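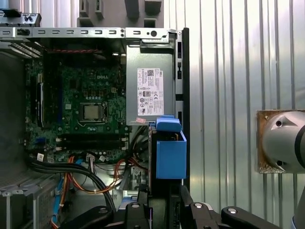
Pre-purchase safety and fit checklist: second disassembly cell
Site: Kostitz works, bay 17
Filled in by: Rawan Nimri
Date: July 24, 2022

Status key: OK / FIX (must be done before we order) / BUY (goes on the budget sheet) / ASK (supplier to answer)

Went round on a Sunday so I could take as long as I liked with the line stopped, and I had a lovely time. Comments are longer than the form wants. Sorry, Drodino office, but you did say "be thorough"!

1. Floor and mounting

1.1 Floor level and free of cracks where the base will go. OK
Checked with the long level in both directions. The repair by the drain has held up well.

1.2 Wall plates sound, bolts tight, no rust under the arm mount. FIX
Any plate with brown edges gets taken back to bare metal, looked at properly and repainted. I'd like the new cell to start on new plates, so there are two on the budget sheet as well. BUY

1.3 Arm can be reached for servicing without climbing. OK

2. Power and stopping

2.1 Separate isolator for each cell, lockable. BUY
We share one at the moment. It works, but locking out cell one would stop cell two, and then what was the point of having two?

2.2 Emergency stop within reach of every standing position. FIX
Fine at the front. From the sorting bench it's a long stretch round the bin. One more button and a bit of cable, 117 with fitting.

2.3 Arm holds its position when power is cut. OK
Tried it three times, with the arm low, halfway and high. No droop at all. Very pleased with this.

3. Gripper and tooling

3.1 Pivot screws tight and marked with paint pen. FIX
Tight, yes. Marked, no. Paint pens are in my drawer, please just take one.

3.2 Fingers narrow enough for drive carriers and clips. OK
The slim black fingers are the best money we spent last year. Getting in next to a blue carrier with the power supply above it and cables close by is a fiddly job, and I'd order the same set again tomorrow.

3.3 Spare finger set on the shelf. BUY
One set per cell, 164 a set. Bolger say they can add them to the main order if we tell them before it's placed.

3.4 Gripping force limited for plastic parts. ASK
Zinum's manual gives one figure for the whole gripper. I want to know if we can set it part by part, so a plastic tab and a steel bracket don't get the same squeeze.

4. Work pieces coming in

4.1 Mains lead removed and case left standing before it enters the cell. OK
Tags are being used on every case now. Well done, everyone.

4.2 Side panel and heatsink off, processor in view. OK
Still a hand job and should stay one in this budget. I looked at an automatic screwdriver and it's a wonderful thing, but let's get two cells running well first.

4.3 Loose cables held clear of the pick area. FIX
My biggest comment on the whole form. Thick bundles and thin coloured wires both wander across the drive bay, and a finger can hook one easily. Reusable straps would do it. A bag costs next to nothing, so I've put it under consumables.

4.4 Power supplies stay closed. OK
No opening of the metal housing, by arm or by hand. They go whole to the cage.

4.5 Sharp edges on cut sheet metal. FIX
Gloves are there, but only in large. Order small and medium too, please.

5. Guarding and people

5.1 Guard door switch stops the arm. OK
5.2 Walkway at least 900 mm wide with both cells in place. OK
Taped it out on the floor and walked it with the trolley. It fits! Leave the tape down until the delivery day.
5.3 Training booked for the evening team. ASK
Zinum offer a day on site. Does that come with the second arm, or is it extra?

6. Planning notes

The money year closes in February, so anything marked BUY needs a written price well before then. Order of importance, if we can't have it all: isolator, stop button, wall plates, spare fingers.

I'm all for the second cell. Bay 17 has the room for it and the team are asking when it's coming. The FIX items are small and most could be cleared in a week.

Re-check of FIX items: R. Nimri
Copy to: Drodino office, Bolger (sections 1 to 3 only)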